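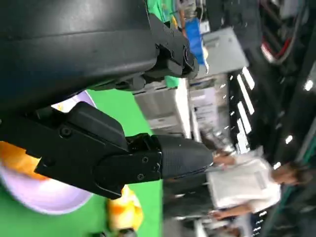 What looks like play food on the green surface at the open day, from the arm's own camera

Open day at Desta – worth it with a kid?
Posted by Aleksandra Kubiak

My nephew is robot crazy and I promised him the Desta open day in August. A friend sent me this picture from last year. Do visitors get to try the arm, or do you stand behind a rope for two hours? And is it loud?

Wendell Pruitt
We went last year and loved it! They run the table demo in groups, up to 20 people each, and the staff will answer anything (my daughter asked why it grabs plates so slowly and got a real answer). You can stand pretty close, but only staff touch the arm. Not loud at all – the crowd was worse. Get there before 10 if you want a spot up front.

Ilse Van Leeuwen
Parking is terrible. Take the bus.

Edmund Rutkowska
Wendell covered most of it. I'd just add that the talk upstairs runs 40 minutes and is way over a kid's head, so skip that and do the table twice. Bring snacks, the line for coffee was long.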